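Storkora School of Retail Practice
Visual Merchandising, Course 562
Handout 5: Showing Men's Dress Shoes on Low Stands

Read this before the practical. Bring it with you, along with the polishing cloth from your kit.

What the session covers

Last time we worked with wall shelving. This session moves to the table display, which is the first thing many customers reach in a small shoe department. A table is seen from above and from several sides, so faults that disappear on a shelf at eye level are easy to see on it. Dust on a stand, a twisted strap and a pair set down unevenly are the most common ones.

We will use black leather dress shoes with straps and buckles. Black is hard to display well. It shows lint and fingerprints, and on a black stand the shape of the shoe can get lost. A light tabletop helps while the shoe is down at table level. Once the shoe goes up on the stand, you depend on the shine of the leather and on the buckle to make the outline clear.

Terms you need

Cap toe: a toe with a seam running across it a short distance behind the tip.
Vamp: the upper part of the shoe over the front of the foot.
Monk strap: a strap across the instep that fastens with a buckle on the outer side, used in place of laces.
Perforated or textured panel: leather with a pattern of small holes or dents, often set in a grid.
Collar: the edge of the opening where the foot goes in.
Riser or stand: any platform that lifts the goods off the table.

Finding left and right

On a strap shoe the buckle sits on the outside of the foot. When the pair is side by side with the toes pointing away from you, the left buckle should be at the far left and the right buckle at the far right. If both buckles meet in the middle, the shoes have been swapped. Check this before you pick up the pair. It is also a quick way to check a box that has come back from the fitting area. 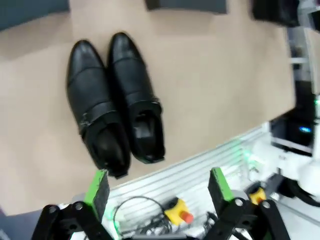
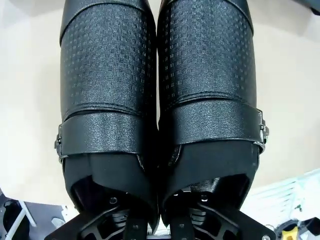
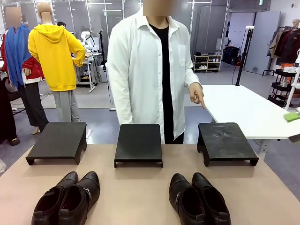 Three stands, two pairs in front of them.
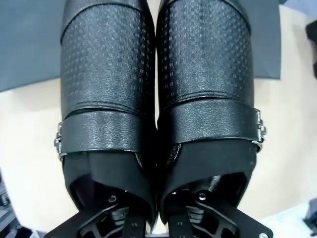

Setting up the table

1. Clear the table and wipe it from the back edge to the front. Let it dry.

2. Wipe each stand, including the legs and the cut-outs along the bottom. Matte black surfaces hold pale scuffs and dust in the middle, where heels have been set down. If a mark does not come off with a dry cloth, use a damp one. If it still does not come off, put that stand at the end of the row and cover the mark with the shoes.

3. Line up the stands. The center stand faces straight ahead. The two outer stands can be square to it or turned a little, but choose one plan and use it on both sides. Leave a hand's width between stands.

4. Put the shoes on the table in front of the stands, in pairs, toes pointing away from you. Check the buckles. Wipe the toe, the strap and the heel.

5. Lift each pair with one hand under each shoe, behind the strap. Do not carry shoes by the strap or by the collar.

6. Set the pair down with the heels level. The inner edges may touch lightly. For a more open look, turn the toes out slightly, the same amount on each shoe.

7. Walk to the customer side and look again from a standing height, then from a lower one.

Choosing what goes in the center

Customers usually look at the center stand first. Put the style with the most surface detail there, such as a perforated toe, and keep plainer styles to the sides. A plain cap toe reads well from farther off and can stand at the end of the row nearest the aisle.

With fewer pairs than stands, do not spread them out and leave a gap in the middle. Either take a stand away or use the empty one for a price card or a shoehorn. The Pindano branch we visited used a folded belt, which worked well because the belt buckle matched the ones on the shoes.

Care of the stock

Practice shoes are handled by every group, so they wear quickly. Buckles stay fastened during display work. Keep the paper stuffing in the box and put it back when you finish. The Owino boxes are narrow, so pack one shoe heel first and the other toe first. The Jeswood boxes take both shoes the same way around.

Practical task

Work with a partner. You have 20 minutes to clean and set up one table, then 2 minutes to explain your choices to the group. You will be marked on cleanliness, correct pairing, even spacing and the view from the customer side.

For next time

Sketch one table display from a shop near you, seen from above. Mark the stands, the direction of the toes and where the price cards are. Hand it in at the start of class.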